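Ratora Home Notes
Kitchen, Laundry, Kids' Rooms, Workshop

Sorting, Washing and Storing a Play Kitchen

Play food gets everywhere. A set that came in one tidy box in December is under the couch, in the bath and at the bottom of the diaper bag by spring. The tips on this page are for families, but they work just as well for a church nursery or a waiting room. Most of them come from running the toy shelves at a small playgroup in Pristville, where the kitchen corner is used every morning and has to be put back together before lunch.

Start on a clear table

Don't try to sort on the floor. Carry everything to a table, tip it out and spread it until nothing is lying on top of anything else. A white or light-colored top is best. Small red and green pieces show up well on it, and so does dirt. If your table is dark, put down an old sheet.

Leave the big pieces for later and begin with the food. Pick up each item, look at both sides and give it a squeeze. Soft pieces such as a peeled banana with its flaps open collect crumbs in the folds, so open them up and brush them out with a dry toothbrush. Strawberries and other small fruit only need a quick look at the leafy end, where sticky stuff builds up. 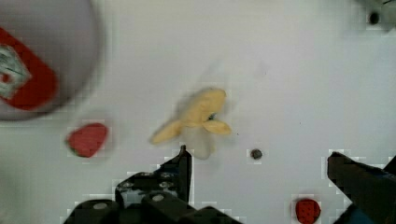 Make two piles as you go, one for wiping and one for washing. Anything with a seam, a glued label or a squeaker goes in the wiping pile. Solid plastic with no holes can go in the sink. Fabric and felt pieces should be checked for a care tag first. If there isn't one, treat them as wipe only.

A third pile usually turns up by itself: puzzle pieces, hair clips, a real teaspoon. Put these in a bowl and deal with them at the end. Stopping to return each one is how a half-hour job takes all afternoon.

Washing

Fill the sink with warm water and a small squirt of dish soap. Hot water can warp thin plastic and loosen paint. Wash the lightest colors first and change the water when it turns cloudy.

Slotted and perforated pieces take the longest. For a toy colander, hold it under the tap upside down, then go over the holes with a soft nail brush from the outside in. Do the same with a slotted spatula. Dried play dough comes out of slots more easily after the piece has spent an hour in the freezer. It goes brittle and you can push it through with a toothpick.

Printed labels on bottles don't like soaking. Wipe around them with a damp cloth, and dry right away. If a corner has lifted, a dab of craft glue and a clothespin overnight will usually hold it. Noboru Kawaguchi, who wrote in from Minami, covers his with clear packing tape while they're new. I've tried it and the tape does yellow, but the label underneath stays readable.

Squeeze toys that have a hole in the bottom will trap water. Squeeze them out several times and stand them hole down on a towel. If black specks come out with the water, throw the toy away.

Drying

Give everything overnight on a towel, and turn the pots and bowls over once. Pots are the usual culprits for a musty smell, mostly from being stacked while there is still a little water under the rim. A colander can be used as a drying basket for the small fruit.

Group by what the child does with it

Shops sell play food by type, with fruit in one bag and bread in another. Children don't use it that way. At our playgroup we put together what gets used together:

Cooking: pots, saucepan, spatula, colander
Serving: plates, bowls, cups
Food in one open bin, all kinds mixed
Bottles and jars standing in a low tray

Before anything goes back on the shelf, lay the groups out side by side and see what you have too much of. It is nearly always fruit and hardly ever plates. 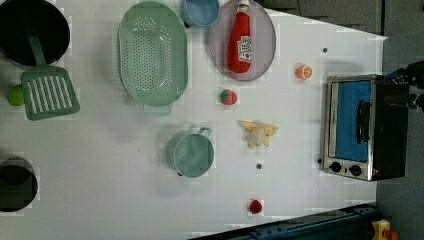 Five or so foods per child is plenty to have out at one time. Put the rest in a lidded box and swap them every 2 months. Reiko Wada does the swap at the same time as she changes the smoke alarm batteries in her hallway closet, though hers comes out less often than that. Old pieces get played with like new ones after a spell in the closet.

Nest cookware by size, with the largest pot on the bottom, and keep tools in the pot with the handles up. Plates go on edge in a dish rack or a file sorter. Flat stacks tip over the first time someone wants the one at the bottom.

Small pieces and small children

Toy limes, orange slices and strawberries vary a lot in size. If a piece fits through a toilet paper tube, keep it away from children under three. Check this again when you add hand-me-downs, as older sets often run smaller.

Look over the hard plastic for cracks twice a year. Run a thumb around every rim. A rough spot can be smoothed with fine sandpaper, 200 grit or finer, but a split handle or a broken edge means the piece should go.

Containers

Open bins beat lidded ones for daily use. A shallow dishpan is about right, and it can go in the sink itself when it gets grimy. Tape a photo of the contents to the front at child height. Mesh bags are fine for the bath but small stems and leaves catch in them.

Reader question: Botond Csizmadia asks about stickers left on secondhand plates. Rub in a little cooking oil, leave it for 5 minutes, scrape with an old plastic card and wash with dish soap.

Next on this page: cleaning wooden blocks without raising the grain.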